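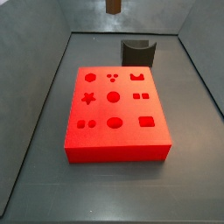

How to Clean and Oil Secondhand Wooden Toys

Most secondhand wooden toys need less work than people expect. Dirt sits on the surface, the grain feels rough from old moisture, and one or two edges may have chips. An afternoon is enough for a small box of blocks, not counting drying time.

This page covers solid wood, bare or painted. It does not cover toys with batteries, fabric parts, or glued felt.

What you need

A bowl of warm water
Mild dish soap
Two cotton cloths, one for washing and one for drying
A soft toothbrush
White vinegar
Sandpaper in 120, 180 and 240 grit
Food-grade mineral oil, or a mix of mineral oil and beeswax
A wire rack or an old towel

Before you start: check the paint

Old paint is the one thing that should stop you. If a painted toy looks older than the late 1970s, or you can't tell how old it is, do not sand it. Lead paint was common on toys and furniture, and sanding turns it into dust. Home swab kits are sold at hardware stores, but they can miss lead, so a clear result doesn't settle it. If the paint is flaking and you have any doubt, keep the toy on a high shelf or get rid of it.

Also look for loose pegs, split dowels and small parts that have started to work free. Set those toys aside for repair. Anything small enough to fit inside a toilet paper tube should be kept away from children under three.

Step 1: Dry brush

Go over each piece with the dry toothbrush. Work along the grain on bare wood. Get into corners, peg holes and any carved lines, where crumbs and dust pack down hard. A wooden toothpick will lift what the brush leaves behind. Don't use a metal pick on soft woods like pine, as it leaves scratches that show up later under the oil.

Step 2: Wash

Put a few drops of soap in the warm water. Dip the cloth, wring it out until it no longer drips, and wipe one piece at a time. Never soak wooden toys or put them in the dishwasher. The wood swells, glue joints open up, and flat pieces warp.

For sticky spots, hold the damp cloth on the spot for a minute and wipe again. Old sticker glue comes off with a little cooking oil left on for ten minutes, followed by the soapy cloth. Try this on the underside first if the piece is painted.

If the toy smells musty, mix one part vinegar with four parts water and wipe it down with that. The vinegar smell fades as it dries.

Step 3: Dry

Wipe each piece with the dry cloth and stand it on the rack. Leave space between pieces and turn them after a few hours. Keep them out of direct sun and off the radiator. Overnight is usually enough. In a damp August, give them a second night.

Step 4: Sand (bare wood only)

Washing raises the grain, so bare wood will feel fuzzy. Start with 180 grit and finish with 240. Use the 120 only on splinters and dents. Sand with the grain and round over any sharp corners. Wipe off the dust with a barely damp cloth and let the wood dry for an hour.

Vichien Klinhom, who showed me most of this, wraps the paper around a pencil for the insides of holes. A wine cork works for shallow curves.

Step 5: Oil

Put a small amount of oil on a clean cloth and rub it in. The wood should darken evenly. Wait 20 minutes, wipe off everything that hasn't soaked in, and leave the pieces overnight. Very dry wood may want a second coat the next day.

Skip this step on painted toys. The oil can't get through the paint and only leaves a greasy film. Avoid olive oil and other kitchen oils as a finish, which go rancid. Walnut oil should be avoided if there's a nut allergy in the house.

Storage and upkeep

Keep the toys in an open basket or a box with air holes. A sealed plastic tub traps moisture. Wipe them with a damp cloth when they look dirty, and oil bare pieces again when they start to look pale, usually twice a year.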